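Ticket 3062
Product: Luditix backup client
Opened by: Ottilie Gruber, Mivix
Assigned to: Wen-hsiung Wu
Status: Resolved
Priority: Normal
Subject: Nightly job overruns, then reports open files as failed

Ottilie Gruber
The nightly backup of our shared drive starts at 1:00 a.m. and used to be done well before the office opened. Since the January update it has been running into the morning. Last night the job log shows 68 files failed, all with the same text:

FILE_BUSY: snapshot not available, direct read refused

The source is a Windows file server. The target is a Womus storage unit on the same floor, connected through a Trummer switch. I have not changed the schedule, the folder list or the retention settings. A restart of the backup service made no difference, and neither did a restart of the server.

Wen-hsiung Wu
Please send the full job log for last night and the output of the following two commands, run as administrator on the file server:

vssadmin list writers
vssadmin list shadowstorage

Do not restart the server again before running them. A restart clears the writer state and I want to see the state the failed job left behind. Please also confirm whether the job is set to full or incremental.

Ottilie Gruber
Log and both outputs attached. The job is incremental with a full once a month. All writers show Stable except the one for System, which shows "Waiting for completion". Under shadow storage, the used and maximum values for the data volume are nearly the same.
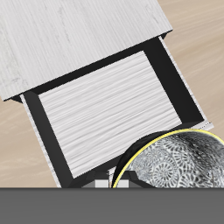
Does the client fall back to reading files directly when a snapshot fails?
The client tries a direct read only for files that no other process has open. A file held open by a user or a service is skipped and logged as FILE_BUSY, and the job moves on to the next one. Skipped files are retried at the end of the job, one pass only.

Wen-hsiung Wu
Thank you. The log shows two separate problems that happen to overlap.

First, the snapshot. It is created at 1:00 a.m. without error and is then dropped by Windows partway through the job. The event log entry will be volsnap, event ID 25 or 36, in the System log. The usual cause is that the shadow storage limit is too low for the amount of data changing on the volume while the snapshot exists. When the limit is reached, Windows deletes the snapshot. Everything the client reads after that point is a live file.

Second, the run time. The job phase summary lists 139 minutes under "compare", before any data is sent. On a healthy incremental this phase is short. The client is checking every file by content instead of by date and size, and that means the local catalog was judged invalid at the start of the job.

The second problem makes the first worse. A long compare phase keeps the snapshot open for longer, more changes pile up behind it, and the storage limit is hit.

Please check:
Event Viewer, Windows Logs, System, filter on source volsnap.
In the client, Tools, Catalog, Status. Send me the line that starts with "Last verified".

Ottilie Gruber
Event ID 25 is there, at 2:41 a.m. Same event on earlier nights too, at slightly different times. The catalog line says "Last verified: never".

Wen-hsiung Wu
"Never" is the expected value on a catalog that was moved to a new path and not reindexed. The January update changed the default catalog folder. If the old folder was on a custom path, the updater leaves it there and starts an empty one in the new location. This is in the release notes, but under "Installer" and not under "Known issues".

Look in the client under Settings, Paths. Compare the catalog path with the one in the config file from before the update. The updater keeps a copy with the extension .old next to the current one. 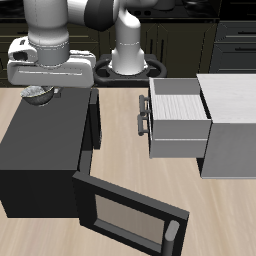

If the two paths differ, stop the backup service first, then edit the path in the current config file so that it points back to the old folder. Do not copy the old catalog over the new one. The two formats differ and the client will refuse to start. When the service comes up with the old path it converts the catalog in place, and the conversion writes one line per volume to service.log. Wait for the line "catalog conversion complete" before you run any job.

After that, raise the shadow storage limit on the data volume:

vssadmin resize shadowstorage /for=D: /on=D: /maxsize=15%

Replace D: if your data volume has another letter.

Ottilie Gruber
Paths were different. Old one was on the data volume, new one under ProgramData. Edited the config, started the service, conversion line appeared. Shadow storage resized. I ran a manual incremental at noon. Compare phase is short again and there were no FILE_BUSY entries. I will leave the schedule alone and look at the log in the morning.

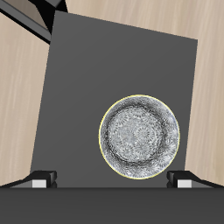
Attachment 3. Dark gray panel on light beige wood.

Ottilie Gruber
Scheduled job finished normally. No volsnap events overnight. Do I need to force a full, or is the incremental chain still valid?

Wen-hsiung Wu
Run a full. The chain is valid up to the last job before the update, but the jobs between then and now were written against an empty catalog, and the skipped files are missing from them. Keep the old sets until the full has been verified. The folder left under ProgramData can be deleted once the service has been restarted one more time.

Ottilie Gruber
Full done and verified, folder deleted. Please close.

Resolution: catalog path corrected after update, shadow storage limit raised on the data volume.
Closed by: Wen-hsiung Wu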